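Print this page | E-mail this page

14 December 2023

Sorting tray, continued. I finally gave the wooden tray a proper go this morning and I think I like it! Marisol Park still says the cells are too deep for anything flat (she has a point, you do end up fishing about with two fingers) but the slanted front makes a big difference when you're sitting at the desk and leaning over it.

Things I want to remember before I forget them:

The grid is two across and four down, and I would leave it alone. I had an idea back in November about pulling out a divider to make one long cell for the Lerkberg samples – bad idea, the panels are thin and I think the whole side would go wobbly. If we want a long one we should cut a second tray. Dvorak has offcuts, and Marisol has the drawing with the slots on it, revision 6, NOT the one pinned up by the door.

Glue is fine. I used far too much on the bottom row and had to scrape it with a chisel, which took most of my lunch. Next time a thin bead and wipe right away. Sandpaper: the 200 grit was plenty, don't bother going finer, just knock the corners off so they don't catch your knuckles.

Small flat things sit best if they go in on the short edge and lean. Laid flat they slide under each other and then you can't tell what you've got. Still no labels on the cells. I keep going back and forth on that – paper tape peels, and writing straight on the wood means we're stuck with it.

Same morning:

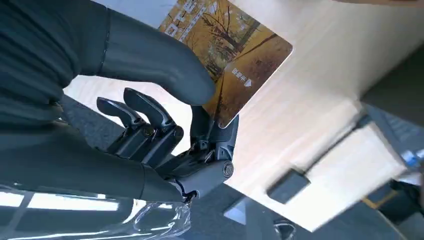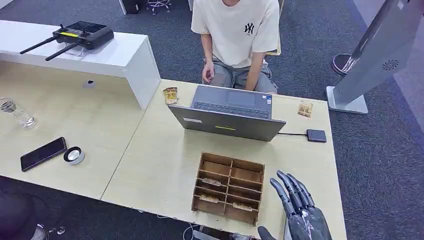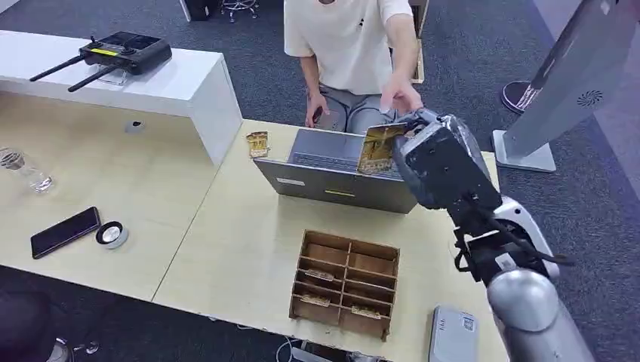
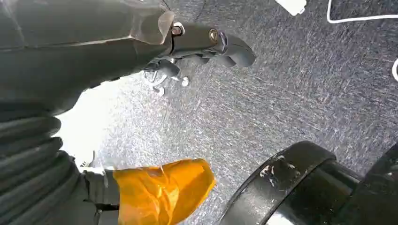

Also the desk itself. The seam between the two sections bugs me more every week, pens find it, crumbs find it, and I'd love to get the halves bolted together underneath. Clornbridge sells a flat bracket that might do it, part 587 in the paper catalog, and I've asked Marisol to add a pair to the next order if there's room on it. If they don't have them I'll try Sarnwood, though the last box from there came with the wrong screws and I never did sort that out.

To do: cut the second tray, decide on labels (!), find the good clamps, give Dvorak his square back.

Last updated: after lunch, bracket part number added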